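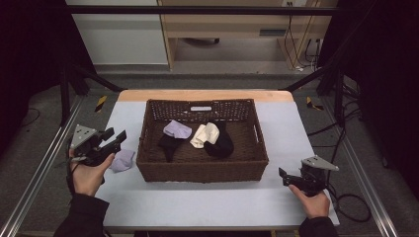
## 3. Matériel et organisation du tri

### 3.1. Le panier comme unité de rangement

L'étude porte sur le rangement de petites pièces textiles dans un contenant ouvert, sans pliage imposé. Les chaussettes ont été retenues pour trois propriétés : leur faible masse, leur absence de forme stable une fois posées et la nécessité, dans l'usage domestique, de les réunir par paires. Cette dernière contrainte distingue la chaussette du torchon ou du gant de toilette, que l'on peut ranger isolément (McPhee, communication personnelle).

Le contenant est un panier tressé brun, de plan rectangulaire. Le choix d'un bord bas répond à une observation de l'enquête préliminaire menée auprès de 74 foyers : les paniers profonds y servaient surtout de lieu d'attente, et les pièces déposées au fond n'étaient reprises qu'au lavage suivant. Un panier peu profond laisse l'ensemble du contenu accessible au regard, au prix d'une capacité moindre.

La trame ajourée présente un inconvénient connu. Les fils tirés et les bords-côtes détendus s'y accrochent, en particulier lorsque la pièce est glissée le long de la paroi au lieu d'être déposée par le dessus. Inga propose de garnir l'intérieur d'une toile ; cette solution n'a pas été retenue ici, la doublure modifiant le frottement entre le textile et le fond.

### 3.2. Appariement et pièces orphelines

Le corpus de la nomenclature Duvimeo comprend plus de 2 000 épisodes de rangement, répartis en 19 catégories de linge. On y appelle « orpheline » toute pièce dont l'homologue n'est présent ni dans le contenant ni sur le plan de travail. La teinte constitue le premier critère d'appariement, suivie de la hauteur de tige, puis de la maille. Les teintes claires posent davantage de difficultés que les teintes sombres : un lavande délavé et un gris pâle sont fréquemment confondus sous un éclairage intense, de même qu'un crème et un blanc.

Deux modes de dépôt sont distingués. Dans le dépôt groupé, les deux pièces d'une paire sont posées l'une contre l'autre. Dans le dépôt dispersé, chaque pièce est placée là où la surface le permet et l'appariement est reporté à une étape ultérieure. Le second mode favorise les recouvrements partiels, qui compliquent l'identification des pièces inférieures.

La prise est codée selon la partie saisie (pointe, talon, tige ou indéterminée). Lorsque l'étoffe est froissée au point de masquer ces repères, comme à la figure 1, la modalité « indéterminée » s'applique d'office.

**Figure 1.** Étoffe blanche froissée, maintenue entre les mors au-dessus du panier tressé.

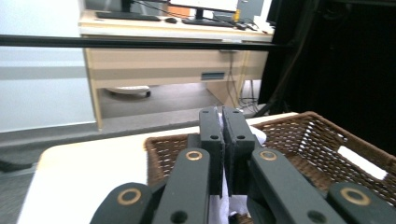 ### 3.3. Critères de fin de tâche

Le rangement est réputé achevé lorsque toutes les pièces reposent à l'intérieur du panier, aucune ne débordant du bord supérieur. L'ordre de dépôt n'intervient pas dans ce critère. Une pièce restée sur la table est comptée comme omise, même si elle touche la paroi extérieure du contenant.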